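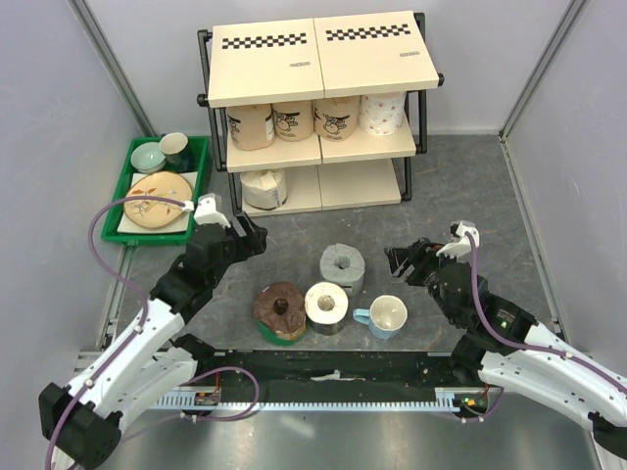
밀텍스(Miltex) 로봇교시연구팀

밀텍스, 원격 조종으로 가르친 양팔 로봇 정리 작업 데이터 3,116건 공개

2023년 9월 12일 – 밀텍스 로봇교시연구팀은 사람이 원격 조종으로 시연한 양팔 로봇의 물건 정리 작업 기록 3,116건을 대학과 공공 연구기관에 제공한다고 밝혔다. 기록은 지난 4월부터 수집했으며, 물류 설비 업체 골리드우드(Golidwood)가 작업대와 운영 인력을 지원했다.

이번 자료는 선반과 작업대 사이에서 생활용품을 옮기는 동작을 다룬다. 종이로 포장된 두루마리, 머그잔, 그릇과 접시가 주요 대상이며, 3단 선반과 초록색 쟁반을 함께 배치했다. 포장지의 주름이나 손잡이의 방향에 따라 집는 위치가 달라지기 때문에 좌표를 미리 입력하는 방식으로는 작업을 지정하기 어렵다는 것이 연구팀의 설명이다.

조종자는 양손으로 조작 장치를 움직이고, 작업대의 두 로봇 팔이 그 움직임을 따라간다. 그리퍼를 벌리고 오므리는 동작도 같은 장치로 전달된다. 시연이 진행되는 동안 관절 각도와 그리퍼 개폐 값, 영상이 함께 저장된다. 한 건의 평균 길이는 55초다.

수집에 앞서 조종자들은 각자 연습 시연 200회를 마쳤다. 연습 기록은 공개 자료에 넣지 않았다. 본 시연 가운데 물건을 떨어뜨리거나 다시 집은 경우는 삭제하지 않고 별도로 표시했다.

연구 책임자인 크리스티나 비트코프스카는 "조종자마다 접근하는 각도와 속도가 다르다"며 "동작을 하나로 통일하라고 요구하지 않았고, 시작 위치와 완료 조건만 정해 두었다"고 말했다. 데이터 검수를 맡은 아르넬 델라페냐는 "영상과 관절 기록의 시간이 어긋난 시연은 모두 제외했다"고 밝혔다.

자료는 난이도에 따라 3개 묶음으로 나뉜다. 첫째 묶음은 한 팔로 물건 하나를 옮기는 작업, 둘째 묶음은 여러 물건을 차례로 선반에 올리는 작업, 셋째 묶음은 두 팔을 함께 쓰는 작업이다. 각 시연에는 작업 지시문과 조종자 번호가 붙는다. 조종자의 이름과 음성은 포함되지 않는다.

이용을 원하는 기관은 밀텍스 홈페이지의 자료 신청란에서 연구 목적과 책임자를 기재해 신청하면 된다. 상업적 이용은 별도 계약이 필요하다. 연구팀은 다음 단계로 서랍을 여닫는 작업의 시연을 수집할 계획이다.

언론 문의: 밀텍스 홍보 담당 일로나 라츠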